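Search this site
Search for: Go

I gave up my phone for my commute (mostly)

So it's been two months since I moved out past Skaltbridge, and the thing everybody asks me is how I can stand the bus. It's a long bus! It leaves at 6:50, it takes the scenic way past every single strip mall in the county, and on a bad morning you could knit a whole hat before you see downtown.

For the first couple of weeks I did what everyone does, which is look at my phone until my neck hurt. I'd get to work already tired and weirdly annoyed at strangers. Then one morning I left the phone on the kitchen counter by accident and had to sit there with my own thoughts like it was 1994, and somewhere past the second gas station I started enjoying myself.

I didn't go cold turkey after that, I'm not a monk. But I made myself a rule: phone stays in the bag on the way in, and I can do whatever I like on the way home. The way in is for reading. I found a fat used paperback called Clirerano at the library sale, a family saga with a map in the front and a family tree I had to keep flipping back to, and I have now read all 457 pages of it on that bus. I cried at page 338 in front of a man eating a breakfast burrito. He offered me a napkin, which was kind, although it had salsa on it.

When my eyes get tired I write instead. Little stuff: what people are wearing, an overheard argument about gutters, grocery lists that turn into dinner plans. My notebook is one of those cheap Clinari ones with the thin paper (the pen bleeds right through, don't buy them, I have three more to get through). I've been trying to describe one color or surface a day, which sounds precious, but it's a really good way to wake up. Marble is hard, by the way. I spent four stops on the word "veined" and never found a better one.
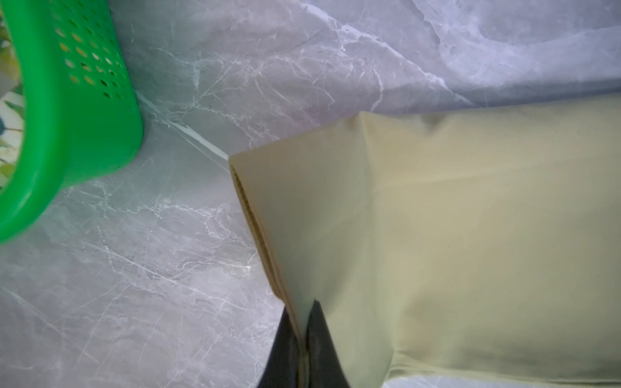
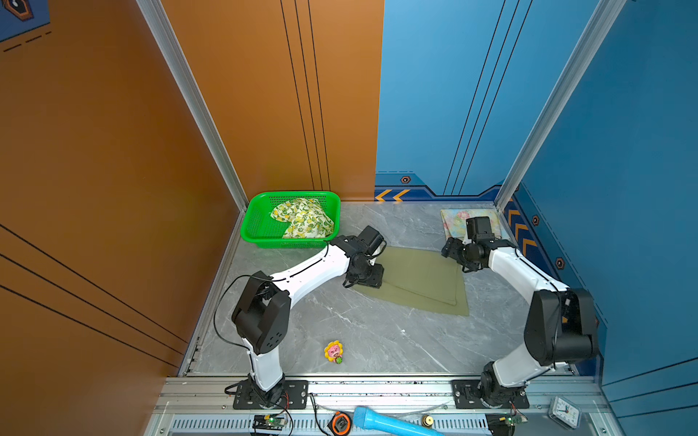
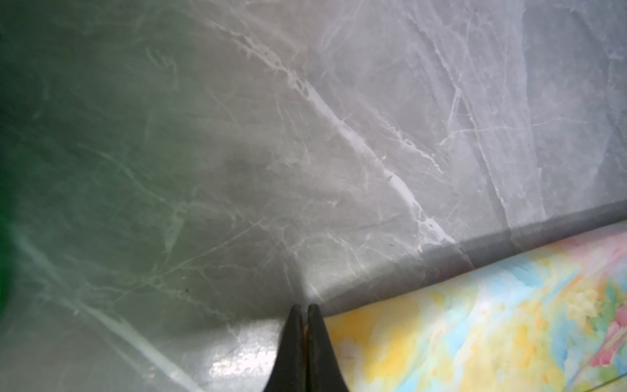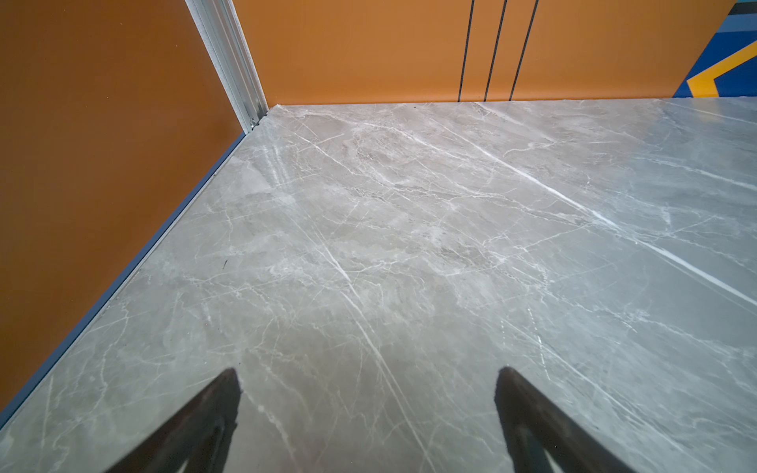

Green plastic in the first one, gray marble pattern in the other three.

OK, back to the bus. A few practical things, for those of you who emailed after my last post.

Sit on the right side in the morning if you're coming in from our direction. The sun is brutal on the left and you can't read a thing. I learned this slowly and with a lot of squinting.

Bring a book you can put down. Mysteries were a disaster for me, I missed my stop during the big reveal and had to walk back nine blocks in bad shoes. Short stories are great, and so is anything with food in it. A coworker lent me a slim one called Lục that's mostly about a woman and her soup stall, and each chapter lasts exactly as long as the stretch between the river and the hospital. Perfect! Except that I got to work starving every day that week.

Coffee goes in a thing with a real lid. I won't go into it, but my gray coat is still at the cleaner's.

And if you're a step counter, getting off one stop early is worth it. My walk from there to the office door is 2391 steps, and there's a bakery right in the middle of it that does a very good cheese roll. I tell myself those two facts cancel out.

I still scroll on the way home, most days. Sunday I rode in just to see a movie and forgot the rule completely, both directions. Next up is either another saga or that bird book my sister keeps pushing on me, so if you've read anything good with short chapters, leave it in the comments. Preferably nothing that will make me cry near a burrito.

Contact | Copyright, all rights reserved | Back to top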